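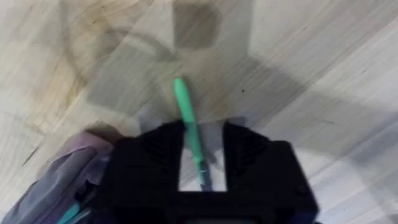

Page last changed: July, 4:00 p.m.

We use cookies to remember your settings. By staying on this site you agree to their use.

GUMESGATE PAUSES PEN-HANDLING ARMS AFTER GRIP FAULT

Bollus desktop units to run at reduced speed until update is installed

GUMESGATE — Bollus is asking all customers who use its Hulme desktop arm to stop unattended pick-and-place work until they have installed software update 202. The update corrects a fault that can cause the gripper to open while the arm is still moving at full speed. What the gripper is holding at that moment continues on its way without it.

No one has been hurt. The objects released so far have been pens, which is a comfort, although a pen leaving a table at speed has more of a career ahead of it than most people would guess. One reached a light fixture. Another was recovered from a coffee that its owner had already started.

The fault was found at our Gumesgate test room during a long run of a simple job: pick up a pen from a wooden tabletop, carry it across, put it down, go back for it. The arm had done this 788 times without complaint. On the next cycle the fingers let go in the middle of the swing. Staff restarted the run and got the same result a little later, this time with an audience.

Engineers traced the problem to the way the controller reads finger pressure. A slim, round object such as a pen can roll slightly between the fingers when the arm speeds up. The controller saw the pressure drop, decided that the pen had already been set down, and opened the gripper to be helpful. The wrist camera should have overruled it. During fast moves, however, the picture is badly smeared, and the software had been told to ignore smeared pictures. Each part did what it was asked to do, and we were the ones who asked.

Update 202 makes three changes. The gripper will no longer open above walking pace unless an operator presses the release. A drop in pressure now slows the arm to a stop and sounds a tone. If the camera picture is too blurred to use, the arm slows down until it can see again. Customers will notice that some jobs take longer. We have noticed it too.

The notice covers 200 arms, all fitted with the two-finger gripper. Units with suction heads are not affected by this fault. Until the update is in place, customers should:

- set the speed limit to level 4 or lower
- keep people out of the arm's reach and out of the line of its swing
- clear the table of anything that isn't part of the job, including bags, clothing and drinks
- stop using the arm for glass, blades or anything with a point at both ends

The update is free and can be installed from the service menu. Customers who would prefer to have it done for them can send the controller to our Altton service desk, which will pay shipping both ways. The arm itself can stay where it is.

Bollus described this gripper at launch as having "a gentle but confident hold." That wording has been taken off the product page while we work on the confident part. A full account of the fault, with the test logs, will be posted on the support pages once the Gumesgate runs are finished.

Contact: Bollus Press Office, Gumesgate | Service: Altton desk | © Bollus. All rights reserved. | Back to top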